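2018-03-01

# Sobre la conservación de los archivos municipales de pequeño tamaño

La presente entrada retoma las consideraciones publicadas en este mismo espacio acerca del régimen de los archivos locales, y en particular de aquellos que dependen de ayuntamientos sin personal técnico propio. Quien suscribe ha prestado servicio en dos de ellos y entiende que la materia merece una exposición más detenida.

El archivo de Julska custodia 2193 expedientes, comprendidos en su mayor parte entre la reforma catastral y la supresión del antiguo juzgado de paz. La serie más consultada es la de licencias de obra, seguida a cierta distancia por los padrones de vecinos. Las actas de pleno, pese a su valor, apenas se solicitan. El cuadro de clasificación vigente procede de una revisión anterior que dejó sin resolver la situación de los legajos de Sikora, municipio agregado cuya documentación ingresó sin relación de entrega. Dichos legajos conservan todavía la numeración de origen, escrita a lápiz en el lomo, y en algunos casos duplicada.

Conviene distinguir entre inventario y catálogo, términos que la correspondencia administrativa emplea de forma indistinta. El inventario identifica unidades de instalación y permite localizarlas; el catálogo describe documentos singulares y exige una dedicación muy superior. Un ayuntamiento de estas dimensiones debe aspirar al primero y reservar el segundo para fondos de interés acreditado, como los privilegios o la cartografía manuscrita.
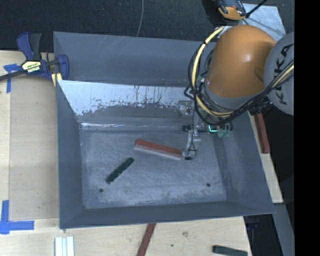

En cuanto a los plazos de transferencia, la práctica observada dista de lo dispuesto en el reglamento. Las oficinas retienen los expedientes concluidos durante años y los remiten después en bloque, con ocasión de una mudanza o de un cambio de mobiliario. La remisión efectuada el pasado mes de mayo comprendía 300 cajas, de las cuales 200 carecían de hoja de remisión. Su cotejo continúa pendiente en lo relativo a Hacienda y a Cementerios.

Debe mencionarse asimismo la cuestión del depósito. La normativa técnica recomienda una temperatura estable y una humedad relativa controlada, condiciones difíciles de asegurar en una planta baja con muro medianero. D. Kamol Srisuk, autor del informe sobre el local de la calle Avden, propuso separar las estanterías del paramento norte y renunciar al uso de la balda inferior. Ambas medidas son de coste reducido. La segunda, sin embargo, supone una pérdida de capacidad que el Ayuntamiento no ha compensado hasta la fecha.

Respecto del acceso, se recuerda que la consulta de documentos con datos personales está sujeta a los plazos legales y que la denegación ha de motivarse por escrito. No procede la negativa verbal en ventanilla, costumbre de la que este autor ha tenido noticia en más de una ocasión. El interesado puede presentar su solicitud en el registro general y ha de recibir copia sellada de la misma.

En una próxima entrada se tratará la eliminación de documentos y el contenido mínimo del acta correspondiente. Las observaciones de los lectores sobre los legajos de Sikora, en especial las relativas a los protocolos de aguas, pueden remitirse por el cauce habitual.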